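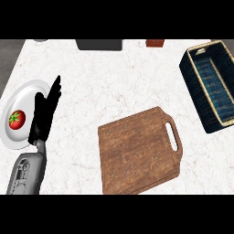
Tips for Teaching a Robot Arm a Kitchen Task

1. Run the task in simulation first. A rendered counter with a tomato, a plate, a cutting board and a basket is enough for a first pick-and-place lesson. Decide where the tomato has to end up before you take the controls, and keep the same goal for the whole session.

2. Leave open counter between the things that matter. A bare stretch of marble between the gripper and the board gives you space to swing across without clipping anything.

3. Check the fingers against the plate. When they pass over the rim, as they do on the white plate, it is easy to come down too low. Stop above the food, line up, then lower straight down.

4. Go slow near the tomato and at normal speed everywhere else. Long pauses get learned along with the good parts. If you need to think, do it before you press record.

5. Close the gripper a little at a time. With the Dokari hand controller, set the trigger to its softest curve. The factory setting is fine for blocks and too quick for produce.

6. Throw out bad takes the same day. A fumbled grasp that you recovered from can stay in, but put it in its own folder. We use Varard for sorting, and a plain spreadsheet works too.

7. Move things between takes. Turn the board, shift the plate a few inches, swap sides with the basket. Our Mussa set has 3,343 takes, and the early ones with everything in the same spot were the least useful.

Moving a real arm by hand

Hold it at the wrist and keep your own fingers clear of the gripper. Turn on the free-move mode and support the weight before you let go of anything. Do 32 takes, then rest for almost 7 minutes. Tired hands drift, and the drift shows up in playback.

Wipe the counter and the fingertips before you start again.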